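Leave the wrinkles in

29 September 2018

Quick one, because I have 14 tabs open and a box to tape shut. But I keep having the same argument online and want to write it down once so I can just link to it.

The argument: should you iron the cloth before you put a small thing on it and take its portrait. Everybody says yes. Iron, steam, clips, tape, then smooth out what's left on the computer. I say no. Or mostly no. Put the cloth down, pull the corners, go.
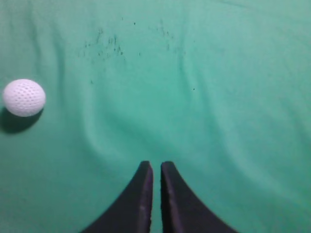
White ball on mint cloth, with its shadow. Folds left in.

A fold tells you there's a surface. Something with weight to it, something you could put your hand on. Take that out and you get the floating look, the catalog look, where the thing for sale is nowhere at all. I looked through the Rindoto listings for up to 80 small items back in June, when I was thinking of selling there, and I could not tell you how big a single one of them was. White on white on white. Mugs like planets. Gave me a headache.

And color. Why is everything small and pale shot on white?? A white thing on white cloth is a chore. You spend the evening fighting for an edge. Put it on green - a soft green, nothing loud - and the edge is just there. Dimples show up too, the little dots, all the texture you'd lose otherwise. 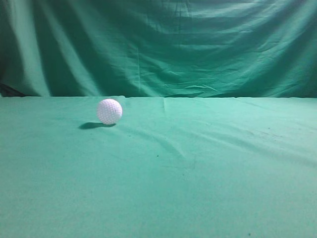
People tell me green throws a color back onto the thing. Sure, sometimes. So does a white wall with a lamp on it. I've had worse trouble from a yellow bulb than from any cloth I own, and I own too many (Aebischer, the remnant shop, 2 bins by the door, never go in hungry or in a hurry).

Then the shadow. Same crowd wants it gone. Lamps on both sides, tent, the works. Leave it alone! One side light, one long dark shadow and you know where the thing sits. Its the cheapest trick there is. I would give up every gadget in the closet before I gave up a plain shadow.
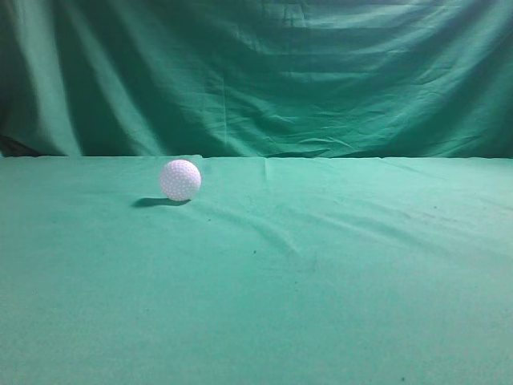
Shadow going left, light coming from the right. Ripples in the cloth on the right side.

OK the other side, to be fair. There are wrinkles I don't defend. Hard square fold lines straight out of the packet, those look like a map. A crease running right through the thing. And anything that reads as dirt. Sostholm sells a heavy cloth that drops most of its lines over night if you hang it, and I'd pay for that before I'd pay for a steamer. Hullora makes a thin one, I'd skip it, you can see teh table through it.

Two greens beat one, by the way. Darker one hanging behind, paler one flat on the table. You get a back edge for free and the eye has somewhere to stop. 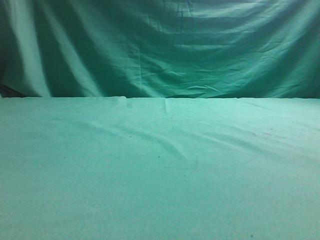
Just the cloths. Deeper green behind, paler green in front.

I like that one best of the lot and there's no object on it at all. Pleats, puckers, a straight line where the two meet. If you ironed all of it you'd have a paint chip.

My whole routine is 3 minutes. Shake it out, lay it down, one pull at each corner. Whatever is still wrinkled after that stays wrinkled. Tape's ran out, so the box will have to wait for tomorrow anyway.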